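Moving my little shop off the big marketplace

I sell kitchen bits online. Mugs, spoons, butter dishes, the odd jug. For 2 years I did it all through Ranport, and in May I moved most of it to a shop of my own. A few people have emailed to ask how it went, so I am writing it down once.

The reason was fees. Ranport takes a cut of the sale, then a cut of the postage, then charges for storage if you let them hold your stock. None of it is hidden, but it comes out at different times of the month and I was slow to add it up. When I did, I found I was making less on a mug than I paid for the box and the packing paper.

The new shop runs on Selex. It costs 36 pounds a month, which looked dear until I put it next to the old bills. Setting it up took me most of a fortnight of evenings. The listings came across as a spreadsheet and half the columns were in the wrong place, so every butter dish had its weight down as its price. I fixed those by hand. I also had to write a returns page, a delivery page and a privacy page, all of which Ranport used to do for me.

Postage was the hard part. On the marketplace you pick a band and forget it. Now I have to tell the shop what each thing weighs once it is packed, and a jug in a double box weighs a good deal more than a jug. I got two of them wrong and lost money on every one I sent to Scotland until I noticed.

I buy most of my stock from Ristić, a small wholesaler with a warehouse at Zuridberg. Their minimum order is 300 pounds, and they will mix lines within that, so I can take a few of one thing and a lot of another. I asked if they would drop the minimum for a first order of a new range. They said no, but they did send samples -- and charged me for the carriage.

Traffic is the thing I worried about and I was right to. In the first month I had 80 orders, well down on what I was used to. People search on Ranport already wanting to buy. They do not stumble on a shop they have never heard of. What has helped is a card in each parcel with the new address on it, and a plain monthly email saying what is back in stock. I tried paid adverts for a week and stopped them.

A white mug on a stone worktop, then a pale spoon.
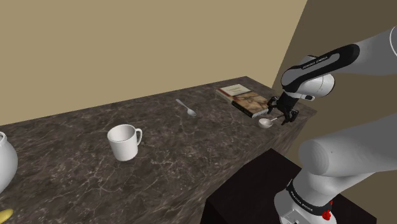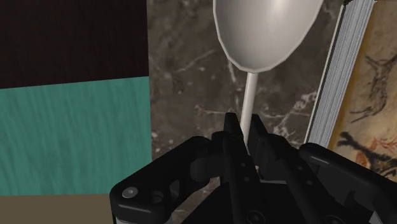

I have kept a few lines on Ranport, mainly the cheap ones that sell without any effort from me. The prices there are a bit higher to cover the fees, and so far I have had one complaint about that. Check the terms before you do the same, as some marketplaces don't allow it.

Next job is the stock count. The two shops don't talk to each other, and last week I sold the same jug twice. I had to write to the second buyer and refund her -- she was nice about it and ordered a butter dish instead. Until I find something that links the two, I am keeping a notebook by the packing table and changing the numbers myself each night before I shut the computer down.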